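Deposits Should Follow Volume

Last updated: November 14, 2014

A flat container deposit is easy to administer and poorly matched to what it regulates. The current schedule charges the same amount on a small juice bottle as on a large jug, although the two differ in resin weight, in truck space and in sorting time. I would replace it with a charge set by volume, in steps of 400 milliliters.

Zerrin Özkan's September audit of the Toprak depot logged 3,093 containers, of which 2,243 were narrow bottles. The remainder took up to 50 percent of the bin space. The handling fee paid to the depot took no account of this.
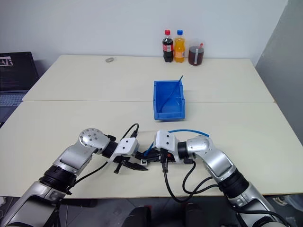
Retailers object that a stepped charge would confuse buyers at the shelf. Buyers already read a different price on every size, so the objection is weak. A stronger one concerns shape. Two slim bottles, one of cola and one of orange drink, stand nearly level, while the container next to them is shorter and wider, and height alone is a bad guide to what any of them holds. The charge should therefore be tied to the declared volume, as printed for the scanner.

Depots running Geson scanners could apply the steps with a table update. Older Cosus units would need a new reader board, and that cost should come out of unclaimed deposits.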